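Filed under: Home and Kitchen / Small Spaces / Gallery

Boxes, Baskets and Shelves: the Biltcombe Kitchen Pages

My name is Hanan Chamoun and I keep this gallery for people who live with a small kitchen and too many containers. I started it in April, when my cousin Shahnaz Mondal moved into a very narrow apartment in Biltcombe and asked me how to store food for two persons with only one cupboard. We tried many things together. Some of them were good and some of them we took down again after one week.

I am not a professional organizer. I worked many years in the stock room of a hardware store, Ekanayake, and there I learned that a shelf does not need to be expensive, it needs to be the right height. The same is true at home, I think. Most cupboards have too much air between one shelf and the next, and the air is where we lose our space.

The extra level

A wire basket is one of the most useful things I know in a kitchen. Most people put it the normal way up and fill it with onions. If you turn it over, it becomes a small table inside your cupboard. It has one weak point. Things with a small foot, for example spice jars, stand badly on the wires and they like to fall. So you put a flat board over it, and then the jars stay straight. Shahnaz cut her board from the back of an old picture frame, and it took her two tries, the first one was too short.

How strong is it? We put over 2000 grams of rice on hers and it did not bend. I would not put the flour bin there.

Please measure the basket before you buy it. Not only the door of the cupboard, also the hinge, which takes some space on the inside. I forgot the hinge and had to carry my first basket back to the store in Kilar, with the receipt in my hand and a little ashamed.

Boxes with lids that lock

I have tried round boxes, glass boxes and the thin ones from the take-out restaurant. For the cupboard I came back to clear plastic with locking tabs. You see what you have, and you don't buy a second bag of lentils when there is already one open. The lids do get tired after some years, mostly at the corner you always open first.

One large and one small is a good start. The large one can live on the upper level and the small one goes lower, in the front, where the hand finds it easily. 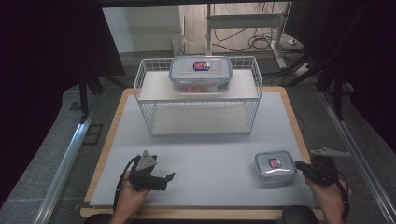
When the upper level is done, leave some free room under it. I know it is difficult. An empty place in a cupboard looks like a mistake and everybody wants to fill it with tea towels. But it is very practical to have somewhere to push a box for a moment when you are looking for something behind it.

Shahnaz keeps her sweet things in the large box and tea bags in the small one. I do it the other way, and we do not agree about this. My only rule is that the heavy box does not go on top of the light one, and that the lid is closed on all sides before you lift it. I learned this second part with 100 dried apricots on the floor.

If you have a picture of your own shelf, you can send it to me with a few words. Please write the width of your cupboard too, many readers ask for it. I am still looking for a good answer for the corner cupboard at Grurent Street, which is deep and dark and has a pipe in it.

Last updated: 1st May

Contact | Copyright Hanan Chamoun | Back to top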